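Robotics > Software > Surgical subtask automation > Plirkuvton

Plirkuvton

July 13, 2018 - Cledwyn Sayce

Reading time: 4 minutes

Plirkuvton is a software package for automating parts of surgical suturing on two-armed teleoperated robots. It covers perception, motion planning and low-level control for the placement of interrupted stitches on bench-top tissue pads. It was written at the Vatau laboratory and is used for research and teaching. It is not cleared for use on patients.

The name is used both for the full package and for its planning module, which was released first. Older papers and manuals that mention "Plirkuvton" without a version number usually mean the planner alone.

Background

Work on the planner was started by Birutė Lūse, who needed a way to compare needle paths without driving the arms by hand each time. The first version took a wound line typed in as two end points and returned a list of poses for each wrist. It had no camera input. If the pad had moved, the operator had to measure it again and retype the points.

Helju Lapiņa added the perception module the following April, and the two parts were joined under one task program. The control layer was taken from Mrema, an older in-house library for cable-driven instruments, and was later rewritten so that both arms run from a single clock.

Perception

The perception module reads images of the workspace and keeps an estimate of three things: the wound line, the needle and the thread.

The wound line is found by color and shape. On most pads the cut shows as a thin reddish slit against a pale surface, and a simple filter followed by a curve fit is enough. Creases in the pad can be taken for part of the wound, so the fit throws out any segment that does not join the main line. Brightness is evened out first, as the light in endoscopic views drops off sharply toward the corners.

The needle is modeled as an arc of known radius. The module fits an ellipse to the visible part and works out the needle's pose from it. Where a jaw or a strand of thread crosses the arc, the missing part is filled in from the model. A fit is accepted only if at least 38 percent of the arc is visible. Below that limit the task program stops and asks for a new view.

Thread is the hardest of the three to track. It is thin, it bends freely, and it often passes over or under itself and the instruments. Plirkuvton stores it as a chain of short links and updates the chain with each new image. Shadows are a common source of error, since a strand lying close to the pad has a dark copy of itself right beside it. The module separates the two by checking which line continues to the needle.
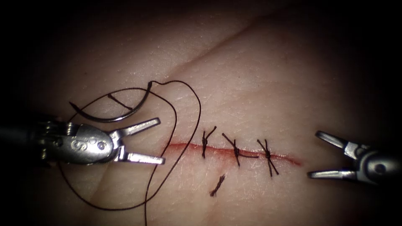
Loose ends are handled separately. Clipped pieces of thread left on the pad are dark and thin like the working strand, but they have two free ends and no link to the needle, so they are marked as debris and left out of the chain. The tails of finished knots are marked in the same way once the stitch is logged as complete. Before this step was added, the planner would sometimes route an arm around a scrap that posed no risk at all.

Planning

The planner divides each stitch into stages: pick up the needle, drive it through, hand it over, pull the thread, form the knot and release. Each stage has its own start and end conditions, and a stage can be repeated on its own if its end condition is not met.

Needle driving is planned as a rotation about the center of the needle's arc, which keeps sideways pull on the pad small. Entry and exit points are set at equal distances from the wound line. The user may fix these distances or let the planner choose them from the needle radius.

For pickup, the planner samples 80 candidate grasps along the needle and ranks them by wrist range, clearance from the thread and distance from the tip. Grasps that would trap a strand between the jaw and the needle are dropped. If none remain, the arms are moved apart and the perception module is asked for a fresh estimate.

Knot tying uses stored wrap patterns. These are scaled to the length of the tail and checked against the current thread chain before they are run.

Control

The control layer sends joint commands to both arms and corrects for cable stretch, which can shift the instrument tip by a few millimeters. A correction table is built for each instrument by moving it through 51 set poses in view of the camera. The table has to be rebuilt when an instrument is changed.

Operators can take over at any point by pressing the foot pedal. Control passes to the hand controllers and the task program waits - it does not resume until the operator confirms which stage to continue from. This was a request from Inese Dzene, who ran the early bench sessions and found that an automatic restart often began from the wrong stage.

Tools

The package comes with a log viewer called Clistomton. It plays back camera images alongside the needle fit, the thread chain and the planned path, and it lets the user step through a stitch stage by stage. Logs are kept for 20 days by default. Kadri Org maintains the viewer and the file format.

Limitations

Plirkuvton assumes a nearly flat pad and a wound that is close to straight. Curved wounds have to be split by hand into short sections. The software does not measure knot tension, and it has no model of bleeding or of tissue that moves during the stitch. Tracking may also fail when the thread forms several loops around an instrument shaft, in which case the operator is expected to clear it by hand.

See also: Mrema (control library); Clistomton; Needle pose estimation; Thread tracking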